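Wenthorpe Small Parts
Home > Loose and Mixed > Tosura Mixed Pieces

Tosura Mixed Pieces
Small moulded plastic parts, assorted
Page updated November 11, 2025

Most of what we sell has a purpose you could explain to a stranger on a bus. Tosura is the exception, and it outsells nearly everything else in the catalogue, so we have stopped asking questions.

It is a mixed assortment of small plastic pieces: rounded ones, blocky ones, curved ones, and a fair few that look as though they came off something important. There are 134 different shapes in the full range. Colours run to white, yellow, pink and a pinkish orange that has been called peach, salmon and "the other one" on order forms. We know which you mean. Some pieces are a single plain shape and some are made up of several parts, and the made-up ones are what people tend to empty the bag for.

What people use it for

Schools buy it for sorting trays. Art departments buy it for gluing onto other things. Model makers buy it because somewhere in the box there will be a piece that is very nearly a chimney. We also send a good deal to people who teach fine handling and careful picking-up, who like it because no two pieces want to be held in quite the same way. A block is easy. Something with a dome on top will teach you about your own grip quite quickly.

One customer told us her family plays a game with it in which everybody draws a piece from a bag and has to say what it was before it was a piece. Apparently this can go on all evening and has ended in raised voices. We pass it on without recommending it.

Sizes

Pocket bag, 40 pieces. A taster. Comes in a drawstring bag that is slightly too nice for what is in it. You will not get every shape, and you may get two of one you dislike.

Table box, 400 pieces. The one to buy if you are buying for a class or a workbench. Cardboard box with a proper lid. At least one of every shape, with the rest made up as they come.

Sack, 2,000 pieces. For people who already know. It is a woven sack with a tie at the neck, and it makes a noise when you set it down that tends to bring others in from the next room. Please have somewhere to tip it out before you untie it.

Bags and boxes are filled by mixture. We can't pick out colours for you, we can't leave out the pink ones, and we can't promise an even number of anything. If you need matching sets, look at Semasura, which is our sorted range – one shape and one colour to a tub, all very sensible, and a bit dull in our view.

Using it

Tip the pieces onto a flat, pale surface if you have one. They are small and they travel, and on a patterned carpet you may as well say goodbye to them. A surface with a raised edge is better still, and the Caron tray was made for the job after we grew tired of answering emails about sofas.

Start with a handful. People who start with the whole box spend the first half hour tidying.

If you are using Tosura for handling practice, begin with the blocky shapes and leave the rounded and made-up ones until later. Passing a piece from one side to the other is harder than picking it up, and worth doing slowly. Put the finished ones well away from the ones still to do, or you'll do them all again.

Wipe the pieces with a damp cloth if they need it. Warm soapy water is fine for the plain shapes. Keep the ones with metal in them out of the sink, and keep all of them out of the dishwasher, where they find their way to the bottom and stay there.

Things you may like to know before ordering

Not suitable for children under three, or for dogs of any age.

The pieces are not spare parts. They don't fit your blender, your pushchair or your blinds. We get asked this every July for some reason, usually with a photograph attached, and the answer is always no.

They are not meant to clip to one another either. Now and then two of them will, and we would be glad to hear which.

The mix changes a little from batch to batch. Older customers may remember a green piece shaped like a small boot. It has gone, and it isn't coming back, and we were sorry too.

Returns are accepted on unopened sacks and boxes. Opened ones are yours. We tried counting them back in once – it took two of us most of a day, and we disagreed at the end.

Goes with

Caron tray, shallow, raised edge
Caron tray, deep, with lid
Semasura sorted tubs
Spare drawstring bag (yes, sold on its own, after almost constant requests)

Delivery

Bags go by ordinary post. Boxes and sacks go by carrier and need somebody in to take them. The driver will not carry a sack upstairs and has asked us to say so on this page.

Product pictures 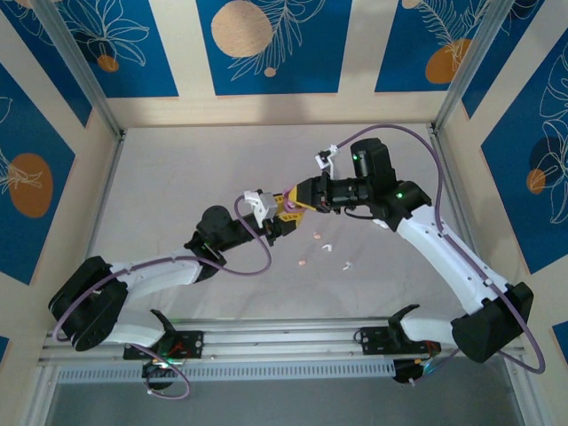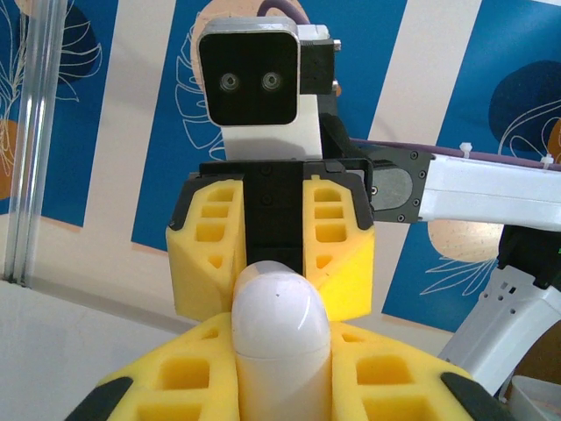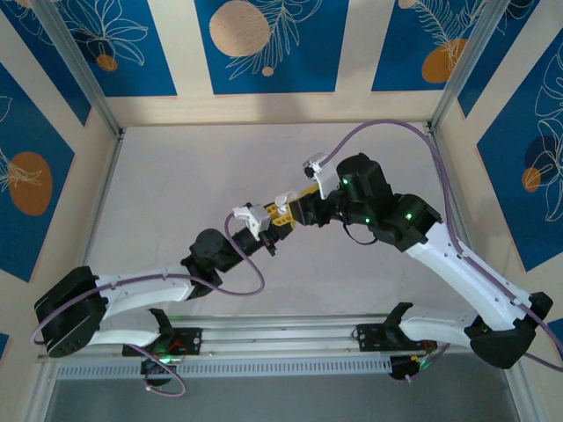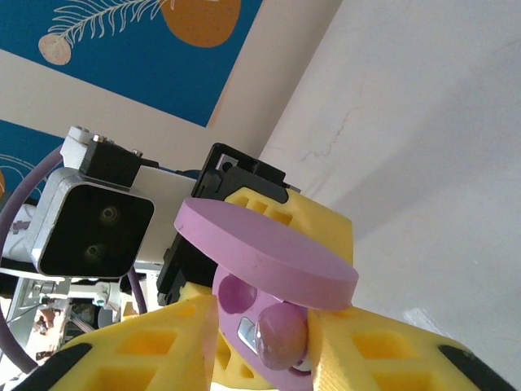

Tosura Mixed Pieces, in order: small pink piece, white capsule-shaped piece, small yellow piece, pink piece with disc and ball.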